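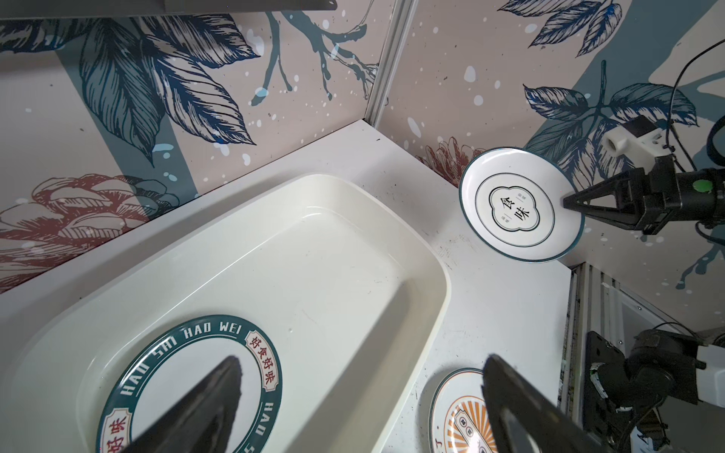 Patterned plates and the white basin on the worktop.

About Trernumus

Trernumus looks after tableware for people who hire it, lend it or simply own too much of it. We wash it, sort it, check it and pack it. Harvey Ouellet started the firm in a rented unit in Tralanthorpe with 216 dinner plates, and he had doubts about whether anyone would pay for this. Some of those doubts remain, but the bills get paid.

We are wary of About Us pages. Most of them talk about passion. We would sooner talk about plates, and about what we will and won't promise.

We don't believe in "chip-proof". We have seen the word on plenty of boxes and swept up what was inside them. We don't believe a plate is clean on somebody's say-so either, which is why every piece is looked at front and back before it is stacked. It's slow work. A rival once told us it was a waste of wages, and he may be right.

Mixed patterns are where most mistakes happen. A plate with an orange sunburst in the middle and red characters near the rim is easy to tell from one with a plain centre, until you have a tall pile of both and it's nearly five o'clock. So we sort by pattern first and size second. 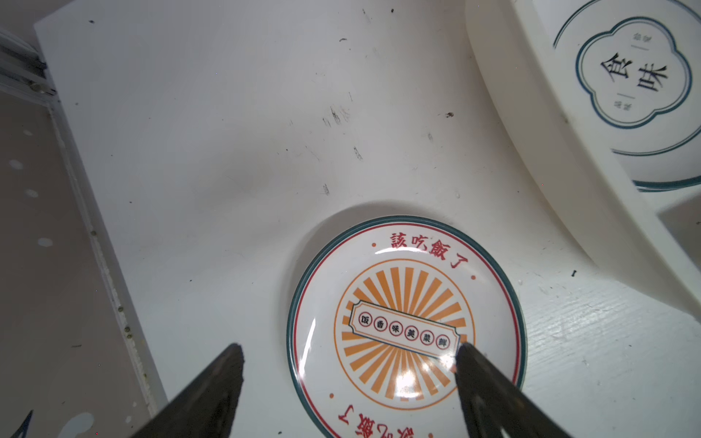
How we work

Everything goes through a basin on a plain white top. We tried a fancy sorting rack from Pelletier for 12 weeks and went back to the basin. The rack looked very smart and held 37 plates, provided they were all the same plate. Ours never are.

Round pieces go in flat where there's room. We don't pile different designs together to save a minute — we've tried it, and the minute comes back with friends.
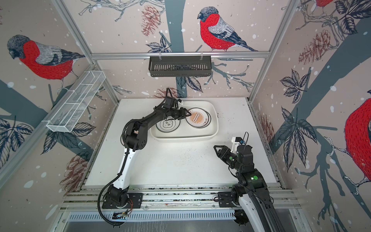

Two designs side by side in the shallow white tray.

Our main store is now at Cekby, with over 274 patterns on the books. June is the busy month, so please ask early. We'll tell you if we can't do it, which seems to surprise people.

We don't offer a loyalty scheme, and we have yet to see one that wasn't paid for by the customer.
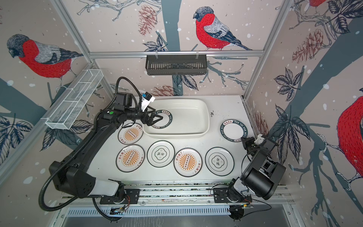

Do you take sets with pieces missing?
We take them as they are, and we list what's missing before we start so there's no argument later. Finding replacements is a separate job, and we make no promises about an exact match.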